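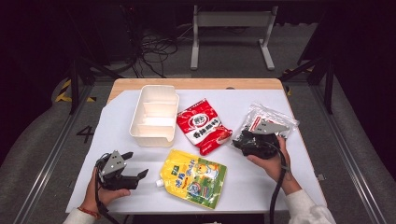 Flexible packaging is the most common form in which dry and semi-liquid snack foods reach the consumer, and it is the subject of Unit 4 of this course. The term covers any package whose shape depends on its contents and on the way it was filled and sealed. Students should be able to tell the main formats apart before they begin the sorting exercise. A bag printed over its whole surface, such as the red one lying beside the white divided tray, gives the buyer no view of the product and relies on its printing to identify it. The clear bag to its right leaves something white, with red and dark printing, open to view through the film. The yellow pouch carries a plastic spout cap, and it is treated separately in the notes below because a rigid fitment changes how a package is stored and discarded.

Terms used in this unit

Pillow bag: a tube of film with a back seam and a seal at each end. It has no base and does not stand without support.
Stand-up pouch: a package with a folded lower panel that opens as the pouch is filled.
Fitment: a rigid part, such as a spout, joined to a flexible package.
Headspace: the volume inside a sealed package that is not taken up by the product.
Secondary container: a tray, carton or box that holds several primary packages together.

Sorting exercise

Students work in pairs at a table covered with white paper. Each pair receives one divided tray and a set of packages. Packages are to be laid flat, with the front panel up, and none may overlap. The pair agrees on the format of each package and enters it on the record sheet before anything is placed in the tray. Packages with a fitment are placed last, with the cap toward the open end of the compartment. Packages must remain sealed throughout. Time allowed is 20 minutes.

Labels in a language the student does not read are included on purpose. Format is to be judged from seams, panels and closures. Do not guess at the contents.

Record sheets

Write the sample number, the format, the type of closure and any visible damage to the film. Completed sheets are returned to Savita Sandhu in the Murnby Building, Room 63, by 2019-11-28. Sheets without a sample number will not be graded. The review of Unit 4 takes place in the first week of December.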